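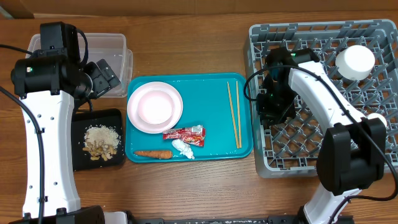
*Flismont, domingo, 15 de septiembre de 2019*

# Quitar cercos blancos de una mesa de madera

Mayonesa, pasta de dientes, ceniza, media nuez. He leído todos los remedios y desconfío de casi todos. La pasta de dientes es un abrasivo y deja un parche mate peor que el cerco. La mayonesa es aceite caro con olor a ensaladilla.

Antes de tocar nada, mira el color. Si la mancha es blanca, la humedad suele estar en el acabado y hay arreglo. Si es negra, ha llegado a la madera y toca lijar – o poner un mantel.

1. Espera 2 días. Muchos cercos recientes se van solos, y luego el mérito se lo lleva la mayonesa.
2. Pon encima un paño de algodón seco, sin dibujos.
3. Pasa la plancha tibia, sin vapor, durante 5 segundos. Levanta y mira.
4. Repite hasta 6 veces, dejando enfriar entre pasadas. Si no cambia nada, para.
5. Termina con un poco de cera incolora y un trapo limpio.

Prueba primero en una zona escondida: la goma laca se ablanda enseguida con el calor.

¿Y los productos específicos? Compré el bote de Harkino y me dejó la mesa brillante y el cerco también. Puede que con otro barniz vaya mejor, pero yo no pondría dinero en ello.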